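Two weeks with the Erton hand gripper

July 4, 2025

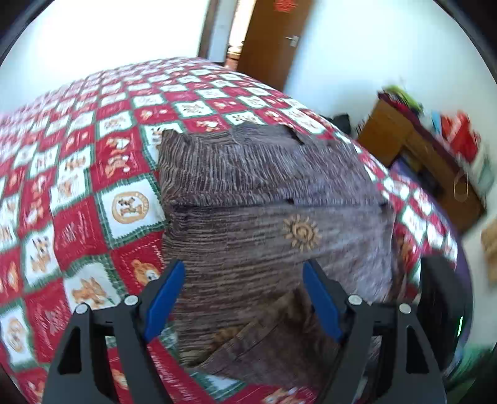

I have wanted to try the Erton kit ever since Hazem Lamrani mentioned it on the Sirkari mailing list back in January, and now I've had one in the house for two weeks and I'm a bit smitten. You hold it, you squeeze, the two arms close, and everything you do is saved as practice material for a robot arm that will try the same job later. I'm teaching mine to fold clothes, so I spend a good part of each evening at the bed with whatever has come off the airer. Striped things are my favourite to work with, and the ribbed one with the tan sun on it has become the regular (it's thin, it rumples if you so much as look at it, and the lines change direction wherever the cloth has folded over, so I can see at a glance how a fold is lying). The blue pads are the part I'd show anyone first. They lean in towards each other, and with a light squeeze I can pick up a single layer and leave the one underneath where it was. Not every time! But far more often than I expected.

The kit comes from Susatia, who sell it as a box with the gripper, a charging lead, a wrist strap and a printed booklet. Setting up took me 35 minutes, and most of that was waiting for the software to update itself. The booklet is good — plain words, big drawings, a proper page on what to do when the thing won't pair. Mine wouldn't pair. I held the button down as it said, and off we went.

What I like most is how quickly you forget you're holding it. The first evening I was all elbows, and I kept coming at the cloth from too high and pushing it away from me. By the third I'd learned to go in low and let the tips slide along the bedspread. Sleeves are still horrible. Socks are a joy.

A few grumbles. The trigger spring is stiff, and after a long go my thumb complains. The wrist strap is too short for anybody wearing a jumper. And the app names each recording with a number and nothing else, so if you want to find the one where you got the hem right, you'd better have written it down. I now keep a notebook by the bed, with entries like "1431, good corner, dropped it at the end".

Spahić make a similar kit with softer pads, and I had a short go with one at a friend's. It was lovely on towels but I couldn't get hold of an edge on anything thin, and thin stuff is most of our washing. If you mainly want to pick up cups and boxes you might well prefer it.

I'm keeping the Erton. Next up is a fitted sheet, which I can't fold with my own hands either, so wish me luck. If anyone has worked out a longer strap, leave a comment and tell me what you used.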